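試験管ハンドリング装置 Girorgate 卓上型
保護停止後の再開時にグリッパーが開く不具合と対策版ソフトウェアについて

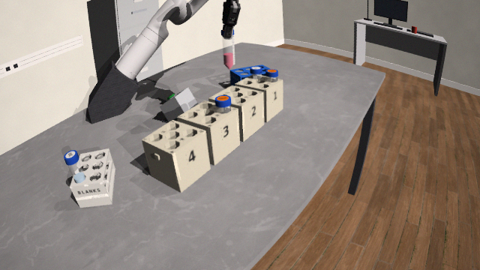

青色ラックの近くで試験管を保持するグリッパー（シミュレーション画面）

掲載日　2019-12-21
製品区分　検体前処理／卓上ロボット
対象　製造番号の末尾4桁が1480以前のもの
対策　制御ソフトウェア ビルド23への更新

お知らせの概要

Girorgate 卓上型で、試験管をつかんだまま保護停止に入り、その状態が60秒を超えたあとに運転を再開すると、グリッパーがその場で開くことがあります。保持していた試験管は落下します。試験管の下にラックがあればラックの上に、なければ天板または床に落ちます。

この不具合による人のけがの報告は受けていません。試験管の破損と内容液の飛散は報告されています。感染性のある検体や有害な試薬を扱っている場合は、ビルド23への更新が終わるまで自動再開の設定を切り、後述の「更新までの運用」に従ってください。

製品について

Girorgate 卓上型は、キャップ付きの試験管を1本ずつつかみ、ラック間で移し替える装置です。アーム、グリッパー、制御箱、操作ソフトウェア Dorngate で構成されます。ラックの配置は Dorngate 上で登録し、実機を動かす前に画面上で動作を確認できます。

標準の作業プログラムでは、番号を付けたラックと、ブランク用の小型ラックを使います。番号付きラックは一列に並べ、移載先のラックは列の端に置くのが基本の配置です。ラックどうしの間隔が狭いため、アームはラックの真上で試験管を十分に引き上げてから水平に移動します。今回の不具合は、この引き上げた状態で停止した場合に影響が大きくなります。ラックに差し込んだ状態で停止した場合は、グリッパーが開いても試験管はラックに残ります。

不具合の内容

次の条件がすべてそろったときに発生します。

グリッパーが試験管を保持している。
非常停止ボタン以外の原因（扉スイッチ、接触検知、外部入力）による保護停止に入っている。
停止時間が60秒を超えている。
操作画面の「再開」または外部からの再開信号で運転を戻した。

非常停止ボタンを押した場合は、復帰時に必ず手動での確認画面が出るため、この不具合は起こりません。停止時間が60秒以内の場合も発生しません。

再開の操作をすると、アームが動き始める前にグリッパーが全開になります。開く動作は通常の解放と同じ速さで、予告のブザーは鳴りません。その後、アームは空のまま移載先まで移動し、何も持っていない状態で解放動作を行います。作業記録には「移載完了」と残ることがあります。落下に気付かないまま後工程に進むと、検体の欠品や取り違えの原因になります。記録だけで判断せず、移載先のラックを目で見て確認してください。

原因

制御ソフトウェアは、試験管を持っているかどうかを保持フラグとして記憶しています。保護停止が60秒を超えると、省電力のためグリッパーの電源を待機状態に切り替えます。待機中も機械的なばねで指は閉じたままになり、試験管は保持されます。

ビルド22までのソフトウェアでは、待機状態に入るときに保持フラグが消去されていました。再開時、制御側は「何も持っていない」と判断し、グリッパーの原点出しを行います。原点出しは指を全開にする動作から始まるため、そこで試験管が落ちます。

本来は、保持フラグと指の開き幅が食い違った時点でエラー103（保持状態不一致）を出して止まる設計でした。ビルド22まではエラー103の判定が原点出しのあとに置かれていて、判定が行われるときには指がすでに開いており、フラグと一致してしまいます。そのためエラーが表示されませんでした。

グリッパー本体、ばね、指先のパッドに異常はありません。部品の交換は不要です。

見つかった経緯

6月に、ある検査室から「扉を開けてラックを補充し、閉めて再開したら試験管が1本落ちた」と連絡がありました。最初は指先パッドの摩耗を疑い、パッドを交換しましたが、同じ検査室で再び発生しました。返送いただいたパッドを測定したところ摩耗は基準内でした。

次に、落下した回と落下しなかった回の記録を並べ、停止時間に差があることがわかりました。補充が早く済んだ回は落ちていません。社内の実機と Dorngate のシミュレーションで停止時間を変えながら繰り返し、60秒を境に再現することを確かめました。シミュレーションでも制御ソフトウェアは実機と同じものが動くため、液の入った試験管を実際に落とさずに原因の絞り込みができました。

パッドの交換をお願いした検査室には、結果として不要な作業をさせてしまいました。お詫びします。

対象の確認方法

製造番号は制御箱の背面の銘板にあります。末尾4桁が1480以前の装置は、ビルド22以前のソフトウェアで出荷しています。1481以降は出荷時からビルド23が入っています。

ソフトウェアを途中で入れ替えている場合は、製造番号だけでは判断できません。Dorngate の「装置情報」を開き、「制御ソフトウェア」の行を見てください。Dorngate 自体の版番号とは別の行です。似た表示が上下に並んでいるので、読み違えに注意してください。「ビルド23」またはそれより大きい数字であれば対策済みです。

修理などで制御箱を交換した装置は、交換後の制御箱の番号で確認します。アーム側の銘板の番号は使いません。

更新までの運用

更新が済むまで、次の設定と手順で使用してください。

1. Dorngate の「運転設定」で「保護停止からの自動再開」を「しない」にする。
2. 上位システムから再開信号を入れている場合は、その信号線の割り付けを外す。
3. ラックの補充は、アームが待機位置にあり、グリッパーに試験管がないときに行う。
4. 試験管を保持したまま保護停止に入ったときは、「再開」を押さない。
5. 非常停止ボタンを押し、下の「試験管を取り出す手順」に進む。
6. 取り出した試験管の番号と時刻を作業記録に手書きで残す。

停止時間を見計らって60秒以内に再開する運用は認めていません。画面の停止時間は扉を閉めた時点で表示が切り替わる場合があり、内部の計時と一致しないことがあります。

試験管を取り出す手順

保護手袋と保護眼鏡を着用し、必ず非常停止ボタンを押した状態で行います。アームの下に顔や手を入れたまま電源を操作しないでください。

1. 非常停止ボタンが押し込まれていることを確認する。
2. 試験管の真下に、吸収シートを敷いた受け皿を置く。ラックがあって受け皿が置けないときは、ラックの上に吸収シートをかぶせる。
3. 片方の手で試験管の胴を支える。キャップだけをつまんで支えない。
4. もう片方の手でグリッパー側面の手動解放つまみを回し、指が開くまで待つ。
5. 試験管をまっすぐ下に抜く。指先のパッドに引っかかるときは、無理に引かず、つまみをさらに回す。
6. 試験管に割れや液漏れがないかを確認し、別に用意した手持ちのラックに立てる。
7. つまみを元の位置に戻し、非常停止を解除する。
8. 確認画面で「保持なし」を選び、原点復帰を行う。

8で「保持あり」を選ぶと、アームは前の動作の続きから始めます。試験管を抜いたあとは選ばないでください。

試験管が落ちたとき

まず非常停止ボタンを押します。落ちた試験管が割れていなくても、運転を続けたまま手を伸ばさないでください。

液がこぼれた場合は、施設の手順に従って処理してください。天板は消毒用エタノールと次亜塩素酸ナトリウム水溶液で拭けますが、次亜塩素酸ナトリウムを使ったあとは水拭きをしてください。アームの関節部に液が入ったおそれがあるときは、拭き取りだけで再開せず、電源を切って当社に連絡してください。

ラックに落ちた場合は、ラックの位置がずれていることがあります。目で見てわからない程度のずれでも、次の試験管の差し込みに失敗します。Dorngate の「ラック位置確認」を実行し、番号付きラックと移載先のラックをすべて確認してから運転に戻してください。ブランク用ラックは軽いため、特にずれやすくなっています。

その回に処理した検体は、作業記録と実物を1本ずつ照合してください。先に書いたとおり、落ちた試験管が「移載完了」になっている可能性があります。

ビルド23での変更点

保護停止中に電源が待機状態に入っても、保持フラグを消去しません。

再開時、原点出しの前に指の開き幅を読み、保持フラグと照合します。一致しなければエラー103を出し、グリッパーもアームも動かしません。

試験管を保持した状態からの再開では、必ず確認画面を表示します。外部の再開信号だけでは動きません。上位システムと連動して夜間に無人運転をしている施設では、この変更により、保護停止のたびに人の操作が必要になります。運用の見直しをお願いします。この確認画面を省略する設定は用意していません。

解放動作の前に指の開き幅を確認し、何も持っていないときは作業記録に「保持なし」と記録します。「移載完了」とは記録しません。

動作速度、ラックの登録データ、作業プログラムの書式に変更はありません。登録済みのデータはそのまま使えます。

更新の方法

更新ファイルは、保守契約の有無にかかわらず無償で提供します。下の窓口に製造番号を知らせてください。折り返しダウンロード先を案内します。ネットワークにつながっていない施設には、USBメモリで郵送します。

更新中は制御箱の電源を切らないでください。更新の前に、グリッパーに試験管がないこと、アームが待機位置にあることを確認し、Dorngate の「データ書き出し」でラックの登録データを保存しておいてください。更新が終わると制御箱が自動で再起動します。

再起動後、次の確認を行ってください。

空の試験管に水を入れてキャップを閉め、ラックに立てる。
通常の移載プログラムを動かし、試験管を引き上げたところで扉を開ける。
60秒を超えるまで待ち、扉を閉めて「再開」を押す。
確認画面が表示され、グリッパーが閉じたままであることを確かめる。
「保持あり」を選び、移載先のラックに正しく置かれることを確かめる。

確認画面が出ないとき、または指が開いたときは、更新が正しく終わっていません。検体を載せずに、そのまま当社へ連絡してください。

エラー103が出たら

ビルド23に更新すると、これまで見たことのないエラー103が表示される場合があります。保持フラグと実際の指の状態が合っていないことを示すもので、停止中に試験管を手で抜いた場合にも表示されます。

表示を消してすぐに再開せず、グリッパーに試験管があるかどうかを目で見てください。あれば「試験管を取り出す手順」で抜き取り、なければ確認画面で「保持なし」を選んで原点復帰します。停止中に誰も触っていないのにエラー103が繰り返し出るときは、指の開き幅センサーのコネクターが緩んでいることがあります。コネクターはグリッパーの付け根のカバーの内側にあります。カバーを外す作業は保守員が行います。

別売品への影響

細径用の指先と、短い試験管用の指先でも同じ不具合が発生します。指先の種類による違いはありません。

キャップ開閉ユニットを付けた装置では、キャップを外した試験管を保持しているときに発生すると、液が広い範囲に飛散します。更新までの間、キャップ開閉を含むプログラムは使用しないでください。

本件の窓口

Avik 製品安全担当　Archana Tiwari
連絡の際は、製造番号、制御ソフトウェアのビルド番号、使用している指先の種類をお知らせください。落下が起きた装置については、Dorngate の「記録の書き出し」で保存したファイルも添えてください。検体番号が含まれる場合は、送る前に伏せてください。

関連ページ
Girorgate 卓上型 取扱説明書
Dorngate ラック位置確認の手引き
指先パッドの点検と交換
制御ソフトウェアの更新履歴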